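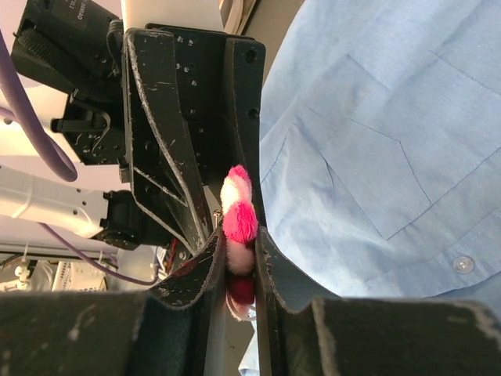
Home & Family > Toys and Games > Cleaning and Care

Washing a fuzzy pink and white toy made of little puffs, is any of this advice real?

Posted by porchlight_mel

I have one of those soft segmented toys, the kind that looks like a small caterpillar or a string of fuzzy puffs. Hot pink at the tip, then a white band, then a big magenta puff, a pale pink part and a darker red one toward the end, with a thin pale loop or strand hanging off the bottom. I don't know who made it. There is no tag that I can find and I've been through the fuzz with a comb.

It needs a wash. It lives in a toy basket with things that have been chewed, dropped and stepped on, and my niece puts it against her face when she's over. She's 4. My sister thinks I'm making a fuss, and she may be right, but I would still like it clean before the holidays and it's already November.

My trouble is that everything I read about washing this kind of toy sounds made up. One page says to put it in a pillowcase and run it through the machine on gentle. Another page says never, ever get it wet. A third says cornstarch, which I tried years ago on a stuffed rabbit and spent a month patting white powder out of it. Then there are the sprays. The woman at the Cozma counter told me their fabric foam "lifts dirt away from the fiber" and needs no rinsing. Where does the dirt go, then? She didn't have an answer to that and I didn't buy it.

What worries me most is the color. You've got strong pink sitting right up against white on both sides, with red further down, and I can picture the white band coming out the same pink as everything else. Somebody at work swears by vinegar to "set" the dye. I have never seen vinegar set anything.

My second worry is what's in the middle. If it's wire, like a pipe cleaner, will it rust? If it's just thread, will it come apart? I can't see in there without pulling the fuzz aside, and I don't want to go poking with scissors.

So:

Can it go in water at all?
Is there a way to test the dye that tells you something?
Does vinegar do anything?
How do you get the fluff to stand back up afterward?

Please only answer if you've washed one. I've read enough from people who haven't.

Darius Moldovan

I've washed a good number of these. I mend and clean soft toys for a charity shop in Masdale and the pom-pom sort come in by the bagful. I'll say up front that I can't tell you what yours is made of, and neither can anyone else who hasn't had hold of it. Be wary of anybody who says "oh, that's acrylic" from a description. It often is. Sometimes it's wool, and hot water will turn wool into a hard little nut.

Find out about the middle first. Bend it gently. If it holds the bend, there's wire or something like it. If it flops back or hangs limp, it's most likely strung on thread or cord. A wire core doesn't rule out washing but it does rule out soaking, and you want it dry the same day. I have seen rust bleed out through a white puff, and once it does that you may as well give up. I've tried three rust removers on it and got a slightly paler orange each time.

Then the dye. The usual advice is to dab with a damp cotton swab, and I think that's close to useless. People dab for a second, see nothing and dunk the whole toy. What I do is wet a piece of white cotton cloth with cool water and a drop of plain dish soap, wrap it around the darkest part and clip it in place with a clothespin. On yours that would be the deep red near the end. Leave it 5 minutes, then look at the cloth in daylight. If there's any pink on it at all, don't wet the toy all over. Even this test only tells you about cool water and that soap. Change either one and you've tested nothing.

If the cloth stays clean, here's what I would do.

Fill a bowl with cool water. A small squirt of dish soap, less than you think.
Hold the toy by one end and squeeze each puff under the water with your fingers. Don't rub or twist. Rubbing is what mats the fibers.
Start with the white band and work outward, so that the water is cleanest when it matters.
Rinse under a slow cool tap, white part uppermost, so that anything coming out of the red runs away from it.
Roll it in a white towel and press. Then unroll it and look at the towel.

If there's no dye on the towel, you're fine. If there is, don't leave it lying there with a red puff folded against a white one. Hang it by the loop if the loop is sound, so nothing is touching, and put a fan on it.

Would it hang by the loop? Test that dry. A thin strand might be a proper hanging loop or it might be the tail end of whatever holds the whole toy together, and I would want to know which before I put any weight on it. A wet pom-pom is heavier than you'd expect.

Vinegar: you're right. It plays a part in dyeing some fibers when there's heat involved, and I think that's where the story came from. Splashing it on a finished toy in cool water does nothing I've ever been able to see. I did two matching puffs side by side once, one with and one without, and both leaked. One of them smelled like a salad.

Getting the fluff back up is the dull part. Let it dry completely first. Then roll each puff between your palms, lightly, and pick at it with a clean dry toothbrush, working from the middle out. A hair dryer on the cool setting helps a bit. It won't look new. If a puff has been mashed flat for a long time, the fibers have taken that shape and no amount of brushing brings them all back.

Now the thing I'd think about before any of the above. Your niece is 4, and I assume she's past putting everything in her mouth, but tug each puff firmly when it's dry and again after washing. If one shifts along the middle, or fuzz comes away in tufts, I would take it out of the basket no matter how clean it is. Same if you felt a wire end anywhere.

And skip the foam. I had a can of the Cozma one given to me and I used it on a gray bear. The bear looked better for a day or so and then the dirt was back where it had been, only stiff.

clisari_gran

I have washed dozens of these and never tested a thing. Zip bag, cold cycle, no spin, done. My grandkids had a whole tub of them and the washing machine never hurt one. I use the Cuvport powder because it is gentle, and I put 2 capfuls of vinegar in the rinse and the colors stay bright. People on here make a meal out of everything. It's a toy.

Also you can freeze them overnight to kill the germs.

porchlight_mel

Thank you both. Darius, I did the bend test while I was reading and it half held, so now I don't know if that's a wire or a stiff cord. I'm going to treat it as wire to be safe. The loop is staying out of it.

clisari_gran, how would you know the vinegar kept the colors bright if you never did a load without it? I'm asking seriously. And were any of yours strong pink next to white? A tub of all-blue ones would come out fine in anything.

clisari_gran

There were all kinds of colors. One did go a bit pink now you mention it, but it was old.

Darius Moldovan

"Half held" could well be a chenille stem where the wire has gone soft from bending. Yes, treat it as wire. In that case I wouldn't put the whole thing in a bowl. Do the cloth test, and if it passes, clean it puff by puff with a damp cloth wrapped around your finger, then a second cloth with plain water to get the soap off. It's slower and it cleans the outside only, but the outside is what touches her face.

On freezing: I wouldn't count on it for germs, plenty of them sit through a freezer quite happily. I do bag and freeze wool toys when I suspect moths, and that's a separate matter with its own arguments about how long and how cold. I won't start on that here.

tallow_and_twine

I'll disagree with Darius on one point. Dish soap is harder to rinse out of dense fluff than he makes it sound, and leftover soap grabs dirt. I make pom-pom garlands, around 200 puffs in the big ones, and when a customer sends one back for cleaning it's usually sticky from somebody's earlier attempt with dish soap. I use baby shampoo, a couple of drops, and rinse until I'm bored and then rinse again. I don't have proof it's the shampoo and not the extra rinsing. It could easily be the rinsing.

The clothespin test is good. I would do it on the magenta puff too, as well as the red. In my experience bright pink is worse than red for running, and you said it's the biggest one, so there's more dye in it to come out. If you can fit the cloth on it without touching the white, do that one first.

For fluffing I steam mine over a kettle, held well back, and then brush. That's for dry, clean puffs that I know the dye on, because I bought the yarn. On an unknown toy I would leave steam alone.

porchlight_mel

Did the cloth on both. The red left nothing. The magenta left a faint pink mark, which I took to the window twice because I was hoping I'd imagined it.

So no bowl. I'll go over it with a barely damp cloth, one clean patch of cloth for each color, and do the white last of all with its own piece. If it comes out only a little cleaner than it went in, I can live with that. I'll try the shampoo, and I'll rinse the cloths more than I want to.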